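Butterfly count is back at Kirbridge, and it's a good year so far

I had planned to spend my July morning off doing laundry, and instead I was standing in a meadow with a clipboard, squinting at something small and orange that would not sit still. The Kirbridge butterfly count is on again, and I signed up after reading the notice at the library. I'm so glad I did!

If you haven't been out there, the meadow runs along the back side of the old Viklund mill, down to the creek. It used to get mowed flat all summer long. Then Honeylyn Javier, who runs the count, talked the town into leaving it alone until fall, and the milkweed came right back. So did the bees, and a whole lot of ticks (tuck your pants into your socks, please, I learned this the itchy way).

We started at 9 in the morning, which felt late to me, but butterflies like to warm up before they get going. Each of us got a strip of meadow to walk, slowly, and we wrote down everything we saw within a few steps on either side. Honeylyn gave us a laminated card with the usual suspects on it. I still mixed up my monarchs and my viceroys twice before somebody showed me the black line across the viceroy's hind wing. Now I can't stop looking for it.

The group logged 21 kinds of butterfly by lunch, three more than last summer. There were 97 monarchs on the tally sheets, and great spangled fritillaries all over the bee balm. I got a red-spotted purple on my strip, sitting on the gravel with its wings open, and I may have yelled. Sorry to the people on the next strip over.

Wenche Dalen came down from Nereo with her two kids and took the creek end, where it's wetter and the skippers are. Skippers are hard. They're little and brown and fast, and even the people who know their stuff end up writing "skipper, some kind" on the sheet. Wenche had a nice trick for the kids – she had them call out the color and the size first and leave the name for later. I stole it for my own strip and got a lot faster.

The town has now agreed to leave a second patch alone, the slope above the Cudum Road parking lot. It's mostly grass and chicory at the moment. Honeylyn wants 1000 milkweed seedlings in the ground there, and she's asking anyone with a sunny windowsill to start a tray over the winter. The seeds need a cold spell first, so they go in the fridge in a damp paper towel for a month or so. Mine will be next to the mustard.

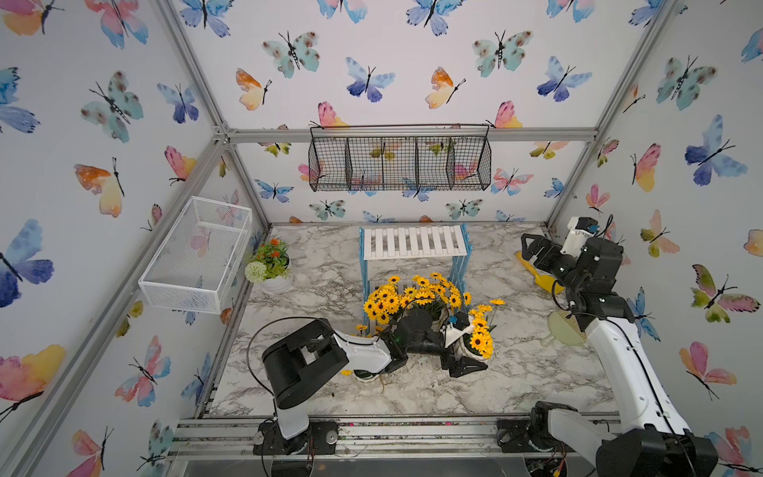 Do you need to know your butterflies before you join the count?

Anyone can come along, and beginners get paired with somebody who has done it before. You'll want a hat, water and long pants, and there are cards and pencils to borrow at the gate.

The next walk is in August, same meadow, same 9 a.m. start. If it rains, it moves to the following week. Park at the Cudum Road lot and take the path down past the mill, since the creek side gate is locked this year.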